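Lista percepcion-manipulacion › Hilos › Segmentación y agarre

Asunto: Re: máscara de tela negra y fallos en el estimador de apertura

Hola a todos:

Respondo por partes al mensaje de ayer, que copio recortado:

> Con la última versión de Gradex el segmentador me pierde los objetos
> oscuros en cuanto los dedos se acercan. De 1,436 secuencias de dormitorio
> he tenido que apartar 190. ¿Es el umbral de profundidad o es la máscara
> de la pinza? Con Cirora no me pasaba, pero allí casi todo era de color
> claro.

Creo que son dos problemas distintos y que conviene no arreglarlos con el mismo parche. He repasado parte de lo apartado y os pongo dos fotogramas que los separan bastante bien.

1. Máscara de la pinza

La máscara fija que heredamos de Kuhlmann se dibujó generosa por la zona de los brazos. Con un objeto claro da igual. Con tela negra justo detrás del mecanismo, el relleno por color salta del brazo al objeto y se lleva los dos. Además la colcha sale movida, así que el borde de la tela no ayuda mucho. Los dedos azules sí se separan bien, y propongo usarlos como ancla para recolocar la máscara en cada fotograma.
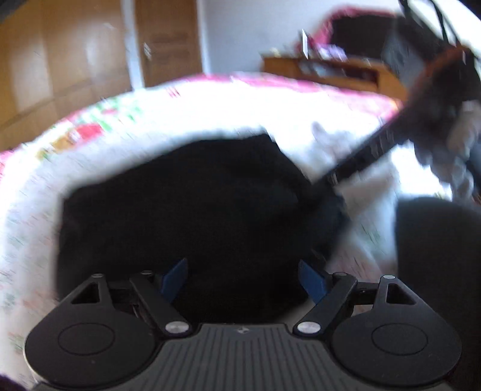 2. Profundidad y textura

Aun con la máscara corregida, el estimador de puntos de agarre sigue dando poca confianza en el montón negro. La sábana de flores tiene puntos característicos de sobra y el emparejador se los queda todos. En la tela solo hay pliegues suaves y alguna pelusa. Bajar el umbral global no sirve: lo probé con 223 secuencias y empezaron a aparecer agarres sobre los dibujos de la almohada. Lo que mejor me ha ido es ecualizar solo dentro de la región candidata y volver a pasar el emparejador ahí – cuesta algo de tiempo, pero esto se ejecuta fuera de línea. Ojo también con el lado izquierdo, donde el sol quema parte de la tela rosa y la autoexposición se va.
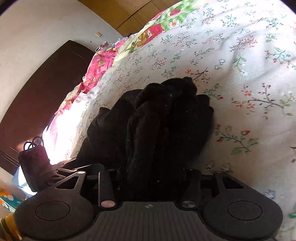
3. Qué propongo

- Regenerar la máscara de la pinza por fotograma, con margen de dos píxeles como máximo.
- Dejar el umbral de profundidad como estaba en febrero.
- Añadir la ecualización local detrás de una opción, desactivada por defecto.
- No borrar las 190 apartadas. Son las que necesitamos para la prueba de regresión.

Tengo la rama casi lista, me falta la prueba con el conjunto de Grovotport (2,989 secuencias, casi todas de cocina). Si alguien tiene más ropa oscura sobre fondo estampado, que me pase la ruta en el servidor y la meto en la misma tanda.

Una duda para quien lleve el planificador: ¿la apertura inicial se sigue leyendo de la máscara o ya viene del codificador? Si es lo primero, el cambio del punto 1 os va a mover los valores y habría que avisar antes de fusionar.

Saludos

Volver al índice del hilo | Contacto con la administración de la lista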